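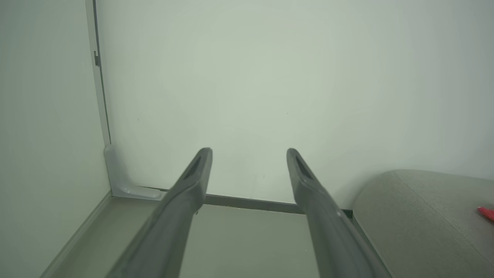
Gripper fingers open and empty beside an upholstered cushion, with the wall base and floor beyond.

Good Practice for Household Robots: Working Near Seating, Walls and Floors
Mutura Home Automation Guidance, Sheet 8
Revised 8/2/26

This sheet sets out the rules Mutura asks its member households and site operators to follow when a robot arm with a two-finger gripper is used in a living area. It applies to tidying, fetching and light cleaning. It does not apply to cooking, to lifting people, or to any work on stairs. Kitchen work is covered in Sheet 5.

The rules were first issued in November and have been reworded after comments from 135 households. Where a rule uses the word "must," it is a condition of membership. Where it uses "should," it is advice, and a household may depart from it if the operator agrees in writing.

Before starting

The room must be lit evenly enough for the wrist camera to tell the floor from the wall. Pale walls over pale floors are harder to read than most people expect. A baseboard in a darker shade helps a good deal, and members who are repainting may wish to keep one.

Check the seat first. Pens, remote controls, coins and hair clips are to be picked up by hand before the arm is switched on, including anything that has worked its way down beside a cushion. Small items near the fingers are the most common cause of a stopped job in the Mutura log, with 583 entries out of 1,293.

Pets and children under 12 must be out of the room. A closed door is sufficient. A baby gate is not.

Wipe the fingers with a dry cloth and look at the slots near the tips. Lint collects there. Do not use furniture polish or any spray that leaves a film, and do not pick at the slots with a metal tool.

Approach and clearance

The arm must enter a corner with its fingers open and empty. Anything already held should be set down on a clear surface before the arm is turned toward the wall.

Keep one hand's width between the outer side of the finger and any fabric when the arm is moving at normal speed. Closer work is permitted at slow speed only, with a person watching who can reach the stop button without getting up.

Woven fabrics need more care than leather or vinyl. A fingertip drawn along a loose weave can lift a thread, and a raised seam is the likeliest place for it to catch. Approach along the seam, never across it. Aebischer soft covers may be fitted over the tips for this work – the covers must be removed again before anything heavier than a book is lifted, as they reduce grip.

Fingers are not to be pressed against a painted wall to steady the arm. Scuffs caused in this way are not covered under the household plan.

Rails, brackets and low fittings

Low metal fittings deserve a separate check. Rails at floor level, corner brackets, leveling feet and door hardware can all stand out farther than they seem to from above, and a camera mounted at the wrist may lose sight of them behind the fingers. The operator should kneel and look along the wall once before the first run in any room. Mark the position of each fitting on the Wemton room card and leave the card with the machine.

Nothing in this group may be gripped, pulled or used as a stop. If a fitting is loose, end the job and tighten it by hand first.

Order of work along a wall

1. Bring the arm in at slow speed, fingers open, and pause when the base of the wall is in view between the tips.

2. Compare the camera view with the room card. If a rail or bracket shows that is not on the card, stop and add it.

3. Confirm the gap between the nearer finger and the furniture. Where the finger is very close to a cushion, back out and come in again from farther away. Do not try to correct the position by turning the wrist.

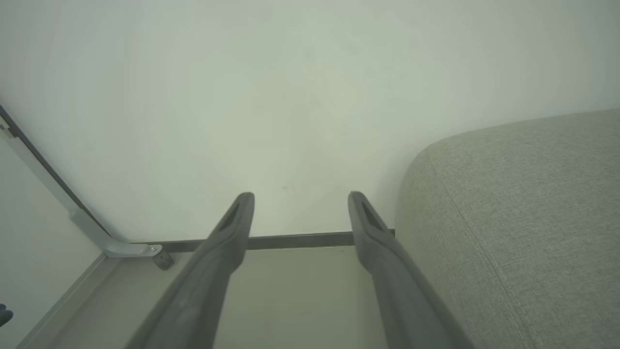 4. Lower the fingers no farther than the height set on the card. For hard floors the Bromberg floor stop should be left on throughout.

5. Carry out the pickup. One item at a time.

6. Withdraw along the same path, and raise the arm fully before it crosses the seat.

Afterward

Return the arm to its rest position and switch it off at the wall. Run a hand over the fabric where the fingers passed and note any pulled thread in the household log on the same day. Marks on paint are also to be noted, with their height from the floor.

Room cards must be redone whenever furniture is moved, even by a few inches. Blank cards are supplied in pads and may be copied freely.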